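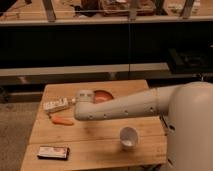 Lunch packing automation at the Kikness kitchen
Progress report to the Jalitz fund, 19 February 2026
From: Dexter Boateng, kitchen operations, Kenier

Hi all,

You asked for something shorter than my last report and with fewer attachments, so I'm leaving the spreadsheets out and just telling you how it's going. If you want the numbers behind any of it, shout and I'll send them over.

Quick reminder for anyone new on your side. Kenier packs 400 lunches a day out of the Kikness kitchen, mostly for day centers and after-school programs. The cooking is one thing and the packing is another. Packing is a person standing at a bench putting the same few items into the same kind of box, and then doing it again until the van comes. We've got 16 people on the packing side across the early and late shifts, and when we applied to you the big complaint was wrists and shoulders, followed closely by the boredom. Your grant pays for the robot lease from Barbier, the training hours, and part of my time.

Where we are

We're still at the practice table. I know the plan had us on the real line by now, and I'll get to that. The practice work is going well though, and I'd much sooner be a bit late than have the thing drop yogurts all over the early shift.

The practice sessions are pretty simple to describe. We put a handful of ordinary things on a table – a packet or two, a piece of fruit or a carrot, a paper cup, a dish – and the robot gets asked to pick up one of them and put it somewhere. Then we move everything around and ask again. We change the angles on purpose and put things closer together than you would in real life. It's slow to watch. The first few sessions had a crowd, and now people walk past with their coffee and don't even look up, which I take as a good sign!

Flat packets have been the hardest thing by a mile. A person slides a packet to the edge of the bench and gets a thumb under it without thinking. The gripper has to come down at the right height and the right tilt, and if the wrapper is shiny or a bit puffed up it can pinch the wrapper and lose the snack. We started out with bad results on these and they've gotten a lot better since Barbier changed the fingertips in January. I still wouldn't call it solved. Put a packet at a funny angle and you can see the arm have a little think about it.

Carrots surprised me. I figured they'd roll, and some do, but they're easy to see against the table and the grip doesn't need to be perfect. Paper cups are somewhere in between. An empty cup squashes if the grip is too firm, and if it's too gentle the cup slips. We have a setting now that works on our usual cups, and we'll have to redo it if the supplier changes the thickness again (they did this to us last year without a word, so I'm not being paranoid).

At our last review we ran a set of 50 picks with mixed items and had six that a person needed to step in on. Most of those were packets. The target we agreed with you for going onto the line is lower than that, so we're not there yet, and I'm not going to dress it up.

What's changed for the packers

I think this is the part you care about most, and so do I.

Nobody has lost hours. That was the promise when we started and it's holding. What has changed is how some of those hours get used. Every packer on the early shift has now had training at the practice table, and the late shift is partway through. The training covers how to stop the arm, how to start it again, where to stand, and how to set up a session. We also teach people how to write down a miss so it's useful to the Barbier engineers. That last bit took some work. The early notes said things like "dropped it" or "no good," and one just had a sad face. Now they'll say which item, which way it was lying, and whether the grip missed or slipped. The engineers have told us they read every one of them, and I can see it in what gets fixed.

A few of the packers have turned out to be really good at this. They know the items so well that they can look at a layout and tell you where the robot will struggle before it has moved. One of them suggested we quit laying packets out neatly, as our real deliveries come out of the carton every which way, and that one comment probably did more for the practice sessions than anything I came up with. I'd like to make setting up the sessions a proper paid role with a title. I've asked our HR person how to write it and I'll bring you a draft.

It isn't all rosy. Two of the longer-serving packers told me straight out that they don't trust where this ends up. They're not rude about it and they do the training, but they've seen "helpers" come into other workplaces and they know how that story can go. I've shown them the agreement with you in writing, including the clause about hours, and I've offered to sit down again whenever they want. I don't expect a piece of paper to fix it. They'll make up their minds from what happens once the arm is on the line, and that seems fair to me.

There's also the talking. Packing is a social job – people stand across from each other and chat the whole shift. When I drew up the new bench layout I put the robot in the middle, which made perfect sense for the reach and no sense at all for the humans. I got told off for it in the break room, quite rightly. The new drawing has it at one end, with the people still facing each other. It costs us a little floor space and I think it's worth every bit.

On the wrists and shoulders, I can't report a change yet. The packers are still doing the real packing by hand, so there's nothing to compare. We did a sign-up sheet for anyone who wants to log aches and pains at the end of a shift, so that we have a "before" to set against the "after." Most people are filling it in. I had hoped for all of them, but it's voluntary and it's going to stay voluntary.

Why we're late

Three reasons, and one is on me.

The fingertips took longer to arrive than Barbier said they would. They've been good about it and extended the lease at no charge to cover the gap, so there's no cost to you.

The floor at the end of the line needed leveling. We found this out when the installer put a level on it and made a face. It's booked in and comes out of our own maintenance budget.

And I underestimated the training. I'd planned it as a couple of short sessions per person, and that was silly. People need to go away, sleep on it and come back with questions. The second visit is when they relax and start trying things. I've moved some training hours forward from the next quarter. The total stays the same, it's just being spent sooner.

Money

We're within budget overall. Lease spending is a touch under, training is ahead of schedule as I said, and my time is on plan. I haven't touched the contingency and don't expect to before we go onto the line. The only thing I can see coming is a second set of fingertips. They wear, and I'd like a spare set in a drawer before we depend on this thing for van times.

What happens next

The late shift finishes training. We keep going at the practice table with more packets, darker wrappers and shinier wrappers, and we start using the actual lunch boxes as the place things get put. So far it has mostly been dishes and trays, and the boxes have a lip that I suspect will annoy us.

Once the floor is done we'll move the arm to its spot at the end of the line and run it there after the vans have left, with no real orders depending on it. If that goes well it gets one item to pack on the early shift. My vote is for carrots. The packers want it to take the snack packets, those being the job they hate, and I understand that completely, but we need the misses down first.

Things I need from you

Please confirm you're okay with the training hours moving forward. An email is fine.

I'd also like a yes or no on whether the aches and pains log can be shared with you as a summary only, with no names and no individual sheets. I've told the packers that's how it will work and I'd like to have it from you in writing too.

Last, you mentioned wanting to visit. Come for the early shift if you can stand the hour, and wear closed shoes. Let me know a week ahead and I'll sort out hairnets and parking, and I'll make sure a couple of the packers are free to talk to you without me hovering.

Thanks,
Dexter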